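Court reporter wanted (reader-funded, part-time to start, could grow)

Hi, I'm Reshma Masilela, and I run Landonside, the little crime and courts newsletter you've probably landed here from. I started it at my kitchen counter after the last daily in our county stopped sending anyone to the courthouse, and I've been writing every word of it since. I love it. I also can't keep up anymore, so I'm finally hiring!

We go out to 2,000 subscribers, and they're a wonderful, nosy, generous bunch. They write back. They catch my typos. They want to know what happened to the guy who was charged with emptying the storage units out by Mthembu Road, and whether the clinic billing case is ever going to trial (me too, folks). What they keep asking for is more follow-through. Everybody covers the arrest. Then the case gets continued, and continued again, and by the time there's a plea the only people in the room are the lawyers and somebody's mother.

So that's the job. I need a person who will pick up cases after the arrest and stay on them until they end.

In a normal week you'd spend two mornings in court, mostly arraignments and sentencings, and the rest of your time pulling filings, calling attorneys who don't call back, and writing it up in plain words. We don't do mug shots. We don't name people charged with misdemeanors unless they hold public office, and if we reported a charge we report how it came out, even if it's dismissed and dull. I'm pretty stubborn about that last one, so please be okay with it before you apply.

The hours are 16 a week to begin with. Pay is by the hour, on payroll, and I'll tell you the rate in my first email back to you so you don't waste your time. Mileage and copying fees are covered. The clerk's office still charges by the page and yes, it's maddening, so keep your receipts.

You don't need a journalism degree. I don't have one. I was a paralegal for years, and my co-editor Pieter Mokgethi came over from insurance claims, where he got very good at reading a police report and noticing what wasn't in it. Pieter edits everything I write and he'll edit you too. He's kind about it but he will ask "how do we know this?" next to nearly every sentence, and after a while you'll start hearing it in your sleep.

What I do need:

You can sit through a long hearing and take notes you can read later. No recording is allowed in most of our courtrooms.

You know the difference between charged and convicted, and you'd never blur it for a better headline.

You can talk to a victim's family without pushing, and you know when to go home.

You have a way to get to the courthouse by 8:30 in the morning, including in February, when the hill is a skating rink.

You don't work for a police department, a prosecutor, a defense firm or a bail company, and nobody you live with does either.

Spanish would be a huge plus. So would any experience with public records requests. We log ours in Cokinent, which is clunky but you'll get the hang of it in an afternoon.

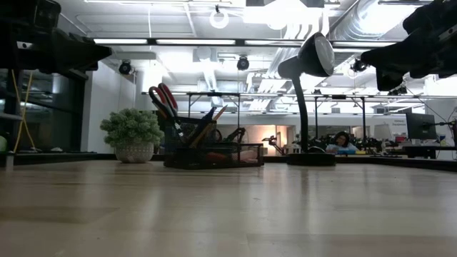 You can write from home if you like. We also rent desks in the old Brirus building, a short walk from the courthouse, and you're welcome to one of those for days when a hearing gets pushed to the afternoon and there's no sense driving back.

One thing I want to be upfront about: some of this work is hard to hear. We cover assaults and we cover deaths, and there are days I close the notebook and go walk by the river before I can type anything. If a case is getting to you, you hand it over, and I won't ask you to explain. I've handed a couple to Pieter myself.

To apply, send me an email with a few lines about you and a piece of writing of up to 300 words on any public court hearing you've sat in on. If you've never been to one, go to one! They're open and they're free. Please don't send published clips in place of it, I'd really like to see how you write before an editor gets there.

Applications close 19 April 2019. I read them all myself and I'll answer every one, though it may take me a bit if there's a jury out.

Reshma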